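Planning the bench budget for the new year

I promised a few of you in the comments that I would write up how we decided what to spend on the robot bench this year, and then the holidays happened, and then Evie got the flu and I got it right after her, so thank you for your patience! It is January 2020 and the budget sheet is finally settled, or as settled as these things get before the invoices come in.

For anyone new, there are four of us sharing a small shop, and what we do is sort and test used computer parts. Drives, processors, that kind of thing. The arm does the picking up and putting down, and the people do the worrying. We'd been talking since last spring about what to buy next, and I had a list that started out on the back of an envelope and ended up being 40 lines long. Some of those lines were silly. I wanted a nicer stool. (I still want a nicer stool.)

The big question was the gripper. Kident sells one that Wayne has had his eye on for ages, and their quote came in at 2,699 dollars before shipping. I wrote 2,700 on the sheet so I could do sums in my head, and Wayne went and changed it back, which tells you most of what you need to know about sharing a spreadsheet with Wayne. It's a lovely thing and I don't doubt it would hold up for years. But when we sat down with the list of jobs that had gone wrong over the fall, hardly any of them were the gripper's fault. They were parts sitting a little crooked, or a pocket that was a hair too tight, or me loading the board in a hurry before lunch. 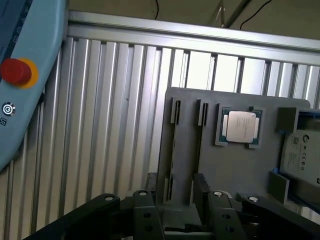 Kiran Grewal
Bench lead and keeper of the budget sheet

So the money is going into fixtures first. A good upright board with a proper square pocket for a processor and a holder that keeps a hard drive where you left it is worth more to us right now than better fingers. I know it's not the exciting purchase. Poppy was very sweet about it and said she'd been hoping I'd land there on my own, because she is the one who has to nudge things straight when they lean.

We asked for prices from Pliken and from Clesmont. Pliken was cheaper per board but wanted us to order more of them than we have shelf room for, and the lead time was 9 weeks, so that was that for this round. Clesmont will do small batches and let us change the slot spacing between one board and the next, and I can't tell you how much easier that makes it to plan when you don't fully know what you'll be testing in June!

A few things I'd pass along if you're doing your own sheet. Put cables on it. Put shipping on it, both ways, in case something has to go back. Leave a line for spare bolts and the little bits that wander off, and be generous with it. And write down who asked for each item, since three months later none of us could remember why we'd wanted a second label printer.

The Kident gripper is still on the list for the second half of the year, with Wayne's exact figure next to it. I'll post again once the first boards have been in use for a while. If you've ordered from Clesmont before, leave me a note about how they pack things.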